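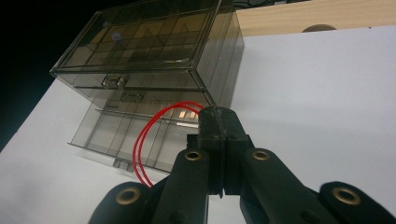 The smoky one with the drawers

Smoke-gray plastic, a flat hinged lid, drawers stacked underneath with their own little molded handles. I love how the dividers under the lid go amber and gold when the light comes through. It makes a plain storage box look like a jar of honey!

21/07/2021

Welcome to the small-parts gallery

I have been sorting small things into small boxes since I was old enough to steal my grandmother's button tin, and this page is where I get to show one off. My sewing and beading corner finally got its overhaul this summer, and the organizer at the top of the page is the heart of it. I'm calling it the Tistano, after the bead shop that used to be on our main street, where every wall was drawers from floor to ceiling and you could lose a whole Saturday with a paper cup and a pair of tweezers.

I went back and forth on clear plastic or tinted for weeks. Clear shows the colors better, no question. But clear also shows every scratch, and when you have a lot of bright beads side by side it gets awfully busy to look at. The smoky tint calms everything down and you can still see the dividers right through the walls. I'm completely sold on it.

What goes under the lid

The top is for whatever I'm working on right now. Small compartments, one color each, and I lift the lid and there's the whole palette. For the fall bracelets that means rust, mustard, a deep green and a bronze that I bought far too much of (500 in one bag, what was I thinking?). When a project is finished the leftovers go back to their long-term homes and the top gets filled with the next set. I look forward to that changeover more than I probably should.

What goes in the drawers

Findings in the upper one: clasps, jump rings, crimp beads, ear wires. They're the things I reach for in every single project, so they get the drawer I can open without bending my neck. Lower down I keep the heavier stuff — glass, stone chips, the brass charms — and the weight helps the box stay put when I pull a handle in a hurry.

The tall narrow compartments have been a lovely surprise. I had them down as useless for beads, and then I tried bugle beads and headpins in them and they fit beautifully.

A few things I've learned along the way

Count out a bag once, when it's new, and write the number on a slip of paper in the compartment. I buy seed beads in hanks and rounds in packs of 100, and a slip saves me from starting a necklace I can't finish.

Sort on a white surface. I used to work on a patterned tablecloth and I still find beads from those days in the vacuum.

Don't fill anything to the brim. Three quarters full is plenty, and your fingers will thank you.

Label lightly. I tried labeling every compartment and spent a whole evening cutting tiny paper rectangles, and by the next week I had moved everything. Now I label the drawers and leave it at that.

Still to come

My ribbon rack, the Gorine thread cabinet (a flea market find with 3 sticky drawers that I am slowly winning over), and the button collection, which has passed 700 and is still living in cookie tins. The buttons are my September project. I want them sorted by color first and then by number of holes, and I already have a tray picked out for the really old glass ones.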